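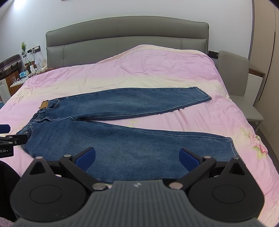
How do I fold jeans so they stay folded in a drawer?

Lay them flat on the bed, smooth the legs out, put one leg over the other, then fold hem up to waistband and in half again. Thirds if your drawer is shallow.

Do elastic waists fold any different?

A little. The gathered part is bulky, so keep it on the outside of the fold or the stack leans. Pull it straight first.

Belt on or off?

Off. Always off. Hang it up.

Bed or table?

Bed is fine, most of us use the bed. A thick comforter is a bit soft for getting creases out – pull it tight or fold on the bare mattress on sheet-changing day.

How often should I wash them?

Up to you. I go by smell and stains. Inside out, cold water, zipped up. Keeps the color longer.

Can I put them away slightly damp?

No. They go musty, and so does everything next to them. Give the waistband and pockets another hour, those dry last.

Fold or hang?

Either. Keith Partington hangs his by the hems and swears by it. I dont have the rail space.

How many pairs fit in the Trastby drawer?

Depends on the size of jeans. Standing on edge you get more in than stacked flat, and you can see what you've got.

What about kids' jeans?

Same fold, one less turn. Under 26 inches long, just half and half again.

My folds come undone when I pull one out.

Drawer's too loose. Use a divider or a shoebox lid. Or you're stopping a fold early – try one more.

Will you do sweaters next?

Yes, in November. Lensa Wubshet is writing that one, send her your questons through the contact page.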